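Início | Fórum | Robótica | Entrar

Aprendizagem auto-supervisionada para agarrar peças: 300 tentativas chegam?

Beatriz Morais
11/01/2023

Olá a todos! Estou a tentar reproduzir o método Panden, em que o robô aprende a agarrar peças sozinho, sem ninguém a anotar nada. Tenho um KUKA, uma caixa de paredes inclinadas e peças alongadas de dois tipos. 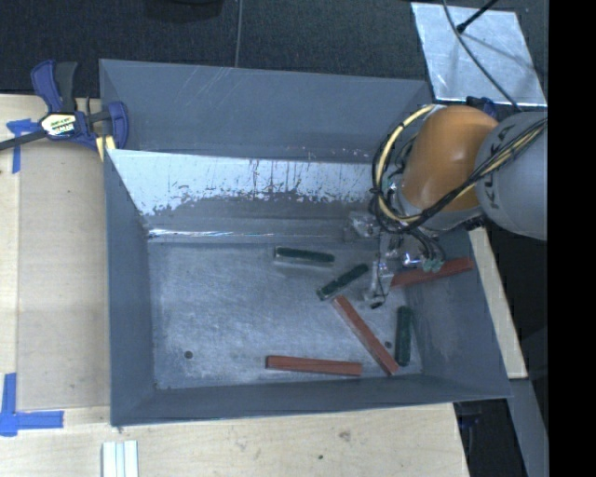

Com 300 tentativas a rede acerta em 43% das preensões. O artigo fala em muito mais dados, mas não percebo se o ganho vem da quantidade ou da forma de escolher os pontos. Alguém já passou por isto?

Valentin Sârbu
Que projeto giro! Passei por isto em agosto e a resposta é: das duas coisas, mas primeiro a escolha. Com pontos ao acaso, quase tudo são falhas e a rede aprende pouco. Experimenta sortear só no início e depois deixar o modelo propor os pontos em que está mais indeciso — a nossa curva disparou! Chegámos a 70% com 2263 tentativas. Atenção também às peças encostadas às paredes: regista-as à parte, senão estragam-te a média e nem dás por isso. E roda as imagens no treino, com o ângulo da garra a rodar junto (esqueci-me disso uma semana inteira...).

Lacey Dobson
mais dados, sempre

Rawan Shboul
Concordo com o Valentin. Só acrescento que convém guardar um conjunto de teste com disposições fixas, marcadas na mesa ou no fundo da caixa, e repeti-lo a cada versão do modelo. Depois conta como correu!

Tópicos relacionados
Calibração câmara-braço no Wernen
Garra de dedos ou ventosa para peças finas?
Simulação antes do robô real: vale a pena?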